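Buying for Eva: how we planned and spent our equipment budget

Project report, second term
Group: Dewanti Santoso, Raed Saab, Tahira Afridi
Supervisor: Pouran Bagheri

1. What we set out to do

Eva is our name for a two-armed tabletop system that should, by the end of the course, pick up small things from a desk and put them where they belong. The group before us worked on the arms. Our part was everything the arms need before they can learn anything: hand-held grippers for recording demonstrations, a table to record at, stands, cables, and objects to pick up. We had 1000 pounds and one term, and I loved this project far more than I expected to when I picked it off the list!

The report covers how we made the list, what we got wrong in the first version of it, and what we would tell the next group to order early.

2. The first list

We started in September with a spreadsheet and a lot of confidence. The first version had 142 lines in it. Raed had put in every screw size separately, and I had added three kinds of table because I couldn't decide. Pouran read it through and asked us one question, which was "what can you not record without?" We went away and coloured those lines green. There were nine.

That was the most useful afternoon of the term. The green lines were the two grippers, the tracking markers for them, the cables, the table, the stands, a chair, the floor tape, a storage drive and a box of objects. Everything else became either "borrow" or "later".

3. Grippers: one pair or two?

This took us the longest. We got quotes from two suppliers. Clirnus sells a finished hand-held gripper with the cable already fitted. Tjoa sells a kit, cheaper, with printed parts you put together yourself, and the fingers can be swapped. Dewanti made a table of the costs over a whole year, including spare fingers and our own hours, and the gap got much smaller once she had done it. The kit still came out 170 pounds cheaper for a pair, so we went with the kit.

We had hoped to buy two pairs so that two people could record at once. It simply didn't fit. What we did was buy one pair plus a full set of spare fingers and one spare cable, and share the table by booking slots. I think that was right. With one pair all the recordings come from the same hardware, and we didn't have to check one set against the other.

Both grippers run on cables. We looked at wireless ones, which would be lovely to use, but the price was out of reach and you have to plan for batteries as well.

4. The table and the space round it

We nearly forgot that a table has to be bought too. The ones in the teaching rooms are shiny, and Pouran warned us that glare could spoil the recordings, so we wanted a plain surface in a light colour. Rounded corners were on our wish list as well, after Tahira kept catching her cable on a square one during our trials. In the end we found a second-hand table from an office clearance, and it cost less than the delivery did.

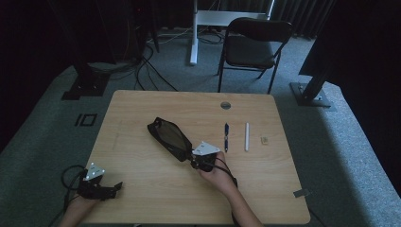 Figure 1. Recording at the table with both grippers, each topped with a white marker plate. The right one holds a black hexagonal object.

Cables deserve a section of their own in any budget. Each gripper has one, and it has to reach from the hand, over the edge of the table and back to the equipment without pulling on the wrist. We measured with string, standing and sitting, with our arms stretched out as far as they would go (this looked very silly and was great fun). Then we ordered one length up from what the string told us. Please do this before you order. Our first guess, made at a desk from a drawing, would have been too short for the far side of the table.

The folding chair was free and so was the carpet. Black tape for marking the floor was one of the cheapest things on the list, and I would put it on anybody's.

5. Objects

Here we saved a lot. Our first list had a ready-made set of test objects from Stestance, and it is a very nice set, but it would have eaten a good part of what was left. Ningsih Pattinasarany from the year above suggested we use things people really have on a desk, so we went round our own bags and drawers. A pen costs next to nothing and is a proper challenge for a gripper, being thin and keen to roll. We added some chunkier shapes too, so that the fingers get something wide to close on.

We kept a small sum back for replacing objects. Any group doing this should do the same, and should buy doubles of anything they are fond of.

6. What we would change

Order the markers and the grippers together. We ordered them separately to spread the cost and then had to wait for one with the other already on the shelf.

Ask about delivery charges at the quote stage. We only did this for the grippers, and the stands caught us out.

Put the borrowed things in the spreadsheet with a price beside them, even when the price is nothing. The next group may not be able to borrow them, and they will need to know what the whole setup is worth.

Start the storage drive line bigger. Recordings from two hands add up much faster than we had worked out on paper, and Raed is now asking for a second drive from the later list.

7. Left for next term

Still on the "later" list are a second pair of grippers, softer fingertips, covers for the cables on the floor, and a proper lamp. Dewanti's cost table and the full spreadsheet are in the shared folder, with the green lines at the top.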